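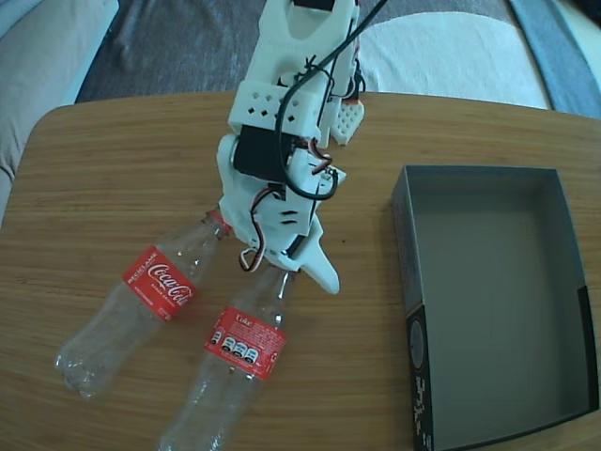
19 August 2024

So I finally did the thing I've been threatening to do all summer and cleaned out the back bedroom closet. I started right after breakfast, thinking I'd be done by lunch (ha!), and I only gave up when it got too dark to see into the corners, the bulb in there having died back in the spring.

Found: my old swim team jacket, a bread machine manual for a bread machine I gave away, and Mom's recipe box, which I had been blaming my sister for losing. I called her and apologized and she was very gracious, meaning she made me say it twice. The box still has the peach cobbler card in it with the butter stain right over the oven temperature. I'm going to guess 375 like Mom always did.

The big surprise was the Potgieter letters. They lived next door when I was little, and after they moved away Mrs. Potgieter wrote to Mom for years and years, long chatty letters with the weather and her knees and what she was canning. I sat on the floor and read nine of them in a row and my foot went so numb I had to crawl to the bed. She mentions me in one! Apparently I ate all the raspberries off her side of the fence and then told her it was birds. I have no memory of this but it sounds right.

Raelene Nepia came by around four for the lamp and ended up staying to help me carry bags down to the car. We took two loads to the thrift store and they gave me a receipt and a coupon, so of course I walked back out with a blue mixing bowl. Raelene got a raincoat and wore it home even though it was 90 degrees and not a cloud anywhere.

Dinner was toast and a tomato from the yard, standing up. The tomatoes are really going now, I should put some up this week before they split. Need jars. Also need a bulb for the closet, and to call the dentist back, and to find out if my sister wants the sewing table or if she was just being nice.

My back is killing me. I'm going to take two more of those letters to bed with me and see how her knees turned out.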